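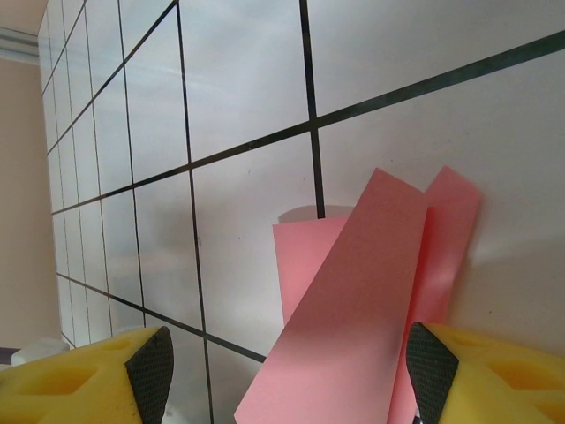 When a company buys a robot, it usually says the robot will take over the boring jobs and leave the interesting ones for people. Is that true? It's worth checking. At Candix, a firm that gets supplies ready for schools, one of the boring jobs is handling paper strips. Pink ones like these overlap each other, and one has a slightly curled top. A robot with two fingers and yellow foam pads has to get hold of paper like that, and paper bends.

Judit Veres used to sort strips by hand. Now she looks after the robot. She fetches it more paper, checks its work and sorts out the muddles. "They told me I'd be free to do other things," she says. "Mostly I'm free to watch a robot."

Her boss, Alaric Halvorsen, says the robot can handle around 400 strips in a shift and never gets sore wrists. That second part matters – Judit's wrists did hurt. But a robot doesn't fix a jam or notice that a color is wrong unless somebody has set it up to, and setting it up is work too.

Did anyone lose a job? Not so far, says Alaric. Two people moved to the packing room, and one of them liked the old job better.

So if you hear that a robot "does all the work," ask a few questions. Who loads it? Who fixes it? Do those people get paid more for learning how?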